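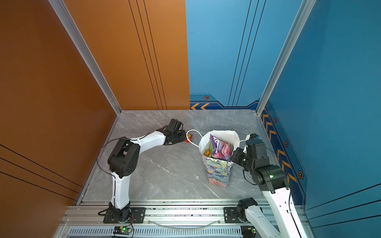 The Prandura cell is a two-armed robot workstation built in a shared workshop at Indgate, on the Pumphrey industrial estate. It is used for bagging trials, in which small packaged goods are picked up and handled around an open shopping bag. Its builders, a group of workshop members working under the name Jonico, describe it as a "home-scale packing robot." The description is generous. No packing rate has been published for the cell, and most of what is known about it comes from the group's own build notes.

Background

Work began in September as a single-arm project meant to sort hardware into trays. That version was dropped after 18 trial runs, for reasons the notes give only as "reach." A second arm was added and the task was changed to groceries, chiefly snack packets. Members of the same workshop have pointed out that the sorting task had a clear measure of success and the new one does not. The group has replied that bagging is closer to what people would want a machine to do at home. Neither side has offered much evidence.

The name Prandura was carried over from the first version and has no stated meaning.

Construction

Both arms are mounted on black plates along an aluminum rail at the front of the cell. Putting the bases on one rail fixes the distance between them, which saves measuring again each time the cell is moved, but it also means that both arms approach the work from the same side. Anything standing behind a bag is hard to get at. The build notes list this as a known limit and suggest turning the bag by hand.

The enclosure is made of colored panels held in silver aluminum profiles, orange toward the left and blue toward the right, over a floor with a gray marble pattern. The panels carry thin dark lines, and yellow chevrons run along the foot of the blue side. The colors are said to help the software tell one side from the other. This has been disputed, as the arms are controlled from joint positions and the group has not shown a run with plain walls for comparison. The marble pattern was chosen to look like a kitchen counter.

The cost of parts is given as $3,113. The figure leaves out the computer, the printed brackets and all labor, and so should be read with some care. Assembly took 37 evenings, again by the group's own count.

Handling of soft packaging

Snack packets are a poor shape for a two-finger gripper. They crumple, the contents slide to one end, and the shiny film throws back highlights that shift as the packet tilts. A packet held near the middle may droop on both sides of the fingers and catch on the rim of the bag.
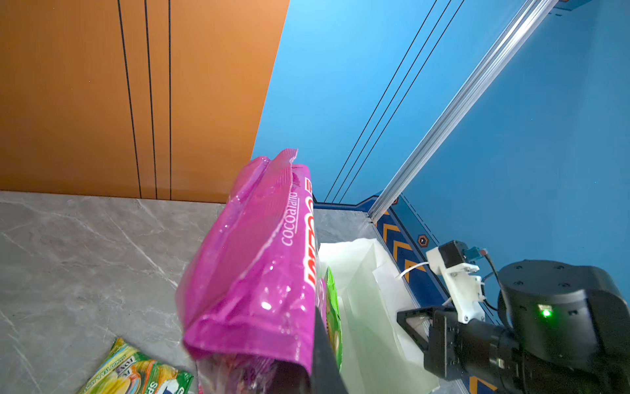
A pink snack bag against a gripper finger, with the second arm at right.

The group's answer has been to press on the packet from the side and accept whatever angle results. According to the build notes this works "most of the time," a phrase that appears in three separate entries with no tally beside it. Thin flat packets lying on the floor of the cell are harder still, and the notes recommend propping them up before a run starts – a step that a person packing groceries would not need.

Shopping bags bring their own trouble. A paper bag with rope handles will usually stand open, but the handles stick out to the sides and can snag a finger. Plastic bags fold in at the rim. The usual arrangement is for one arm to steady the bag while the other loads it, although this takes the steadying arm out of the work and removes most of the speed that a second arm was supposed to bring.

Reception

Opinion within the workshop is divided. Supporters value the cell as a cheap way to learn about two-arm control, and its rail layout has been copied in at least one other member's build. Critics note that a full bag takes roughly 2 minutes under good conditions, with someone standing by to put dropped items back. They have also objected to the space it takes up on the shared bench.

Claims that the design could be sold as a kit have appeared in the notes several times. No kit has been offered.

See also

Bin picking
Pick and place
Soft gripper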